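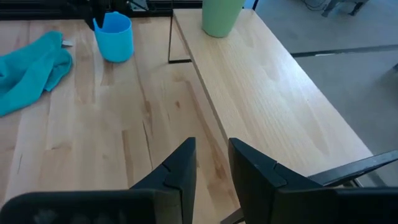

Minutes of the working group on good practice for table robots
Held at Gonberg, small meeting room, 8 Jan 2022
Present: two members from Grekora, two from Sopacua, one from the Gonberg workshop (wrote these minutes)
Apologies: Stuvutov

1. Minutes of the last meeting
Accepted with one correction. In point 4 the word "speed" should be "force".

2. Clearing the table before a run
Sopacua asked if cloths may stay on the table when the arm is working. Grekora thinks a cloth is allowed when it is part of the task and written on the run sheet. Sopacua would prefer that all cloths with tags or loose threads are excluded, as a tag can get between the fingers. We did not agree fully. For now the rule is: a cloth must be on the run sheet, and the operator looks at where it lies before pressing start.

3. Raised boards and shelves
The present text speaks only of one flat work surface. It was agreed to add a paragraph for tables with a second level. The height of the upper board must be entered in the program again each time the board is moved. Feet of the board must stand fully on the table. Grekora will write the first version.

4. Cups and other light objects
Cups are to be empty during teaching. A cup with a handle should have the handle direction noted. There was a long discussion if plastic cups need a force limit of their own. Sopacua has a log of 600 grasps and will share it, but only 94 of them were done with cups. Decision moved to the next meeting.

5. Inspection of fingers
The proposal was to inspect finger tips every 1,000 cycles. The workshop finds this too seldom for wooden tables. Left open until Stuvutov has given an opinion in writing.

6. Cables on the floor
The walking side of the table is to be kept free of cables. Gonberg will order covers.

7. Other business
The draft of the whole guide should be ready in July. Room key goes back to the front desk.

Next meeting: at Sopacua, date to be sent by e-mail.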